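Gatholm Sideboard and Coffee Table: Owner's Guide
Section 2. Placing, loading and clearing

2.1 Before you load the cabinet

The cabinet top is covered with glass. It is meant for display pieces and light tableware. Wait until the cabinet stands level against the wall before you put anything on it.

1. Wipe the glass with a dry cloth.
2. Put tall or heavy pieces towards the back.
3. Set the teapot near the middle, with the cups in front of it.
4. Keep a folded cloth or mat at one end for envelopes and small items.

Note: neither the drawer nor the door has a handle on its front.

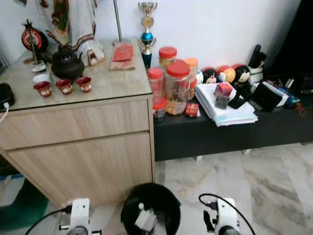 Page last changed: 2026-03-11 (L. Gape)

2.2 Cables and devices

A device may stand at the left edge of the cabinet, with its cable running down the side. Leave 30 mm between the cabinet and any wall socket so the plug is not pressed.

CAUTION: Do not run a cable across the glass or under the teapot.

2.3 Using a low bench beside the cabinet

A low bench such as the Skalow can stand directly to the right. Push the two together until they touch, then check that the drawer still opens fully. Trophies and other narrow pieces can go in the back corner where the two meet – turn them so that the widest part of the base faces forward.

Do not lean anything on the bench against the side of the cabinet. The finish marks easily and the repair kit (part 121) covers small scratches only.

2.4 Clearing the coffee table

The square table has a marble-patterned top in pink and white, with a thin red border at the front edge. Clear it before cleaning or moving it.

1. Take off small upright items first, such as a phone stand or card holder.
2. Lift clear plastic boxes straight up. Do not slide them.
3. Remove loose cardboard and check underneath for grit.
4. Wipe from the far edge towards you. Go along the red border last, with a nearly dry cloth.
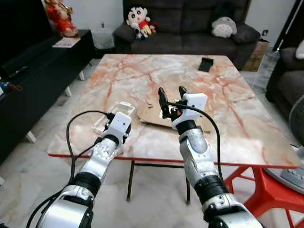

Care and cleaning

Use warm water and a soft cloth on all tops. Dry straight away. Tea left on the marble pattern should be wiped up the same day – old rings may need two or three goes with Okum surface cleaner, sold separately.

Do not use scouring pads, bleach or wax polish.

For replacement glass, quote the number on the label inside the drawer.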